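Vamura Teaching Station: Set-up Guide
Section 7. Recording examples for the plate rack task
Revised 4/17/19 (Y. Parsa)

7.1 Before you start

The Vamura learns a task from recorded examples. In each one an operator guides both arms through the whole job, from the first reach to the last release. The learner copies everything it is given, including hesitation, so poor examples should be thrown away at once.

1. Place the drying rack on the table with its pegs upright and clear of other items.
2. Check that the red mark on the table is visible to the head camera. Do not cover it with the rack or a plate.
3. Lay the plates flat within reach of the arms.
4. Open Bistamel and load the task file for plates. Set the episode limit to 240 seconds.
5. Move each arm through its full reach once. Watch the cables as you do so.

CAUTION: Keep hands off the table while the arms are live. Use the stop pedal before moving any item.

7.2 Recording

6. Press the pedal once. Wait for the tone.
7. Grip one plate by its edge and bring it upright before it reaches the rack.
8. Line the plate up with the gap between two pegs, lower it and release.
9. Repeat for the remaining plates, then return both arms to the rest pose.
10. Press the pedal again to close the episode. 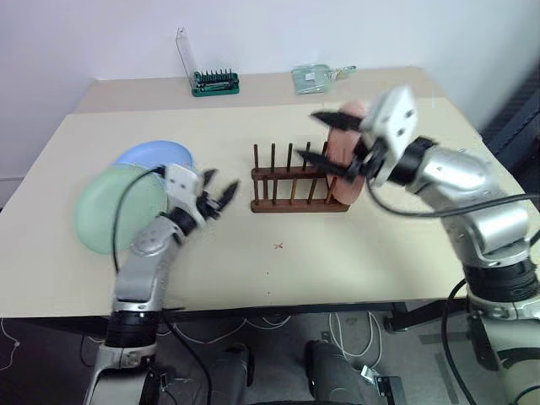 Figure 7-1. Pink plate held upright beside the pegs (step 8).

NOTE: Small items at the back of the table may stay where they are. Some variety in the background helps the learner, provided nothing enters the working area.

If a plate slips or touches the wrong peg, you may correct it within the same episode. Tag the episode "recovery" in Bistamel. Keep no more than 9 recovery episodes in a set of 96.

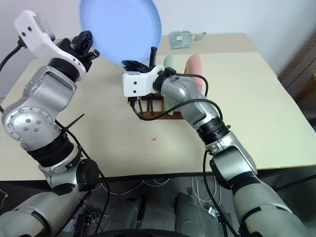
Episodes are labelled by stage, and the stage changes at each release. The label must match what is in the rack at that moment, whatever the arms are doing. With the green and pink plates standing between the arms' work and the blue one still in the gripper, the correct label is "two placed, one held". Do not advance the label until the gripper has opened. Sinar, the label checker, rejects any episode in which the count changes early.

7.3 Saving the set

11. Play back each episode at normal speed and delete any with dropped frames.
12. Run Sinar on the whole set and correct the labels it flags.
13. Export to the Khosravi folder. Sets recorded before June use the old label format and must be kept separate.

For training from a saved set, see Section 8.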